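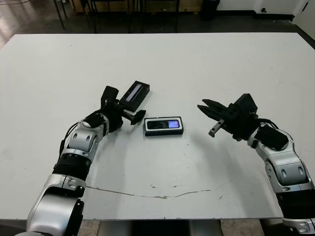 Visits and Open Days

We went to the open day at Ruppert Wood in May, mainly to see how the Forest School area is set up. The site runs to 3 acres, with a fire circle, a tool shelter and a row of coppiced hazel. Staff from Karno showed us knife work and a simple mallet made from one log. Parking is at the Cistine Lane gate, and the walk in is muddy.

After lunch we looked at the level 3 leader course. It costs $423 and includes the first aid day.

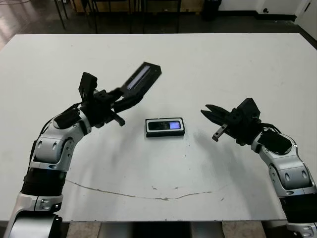 A phone in its case on the white tabletop.

The next open day is in September.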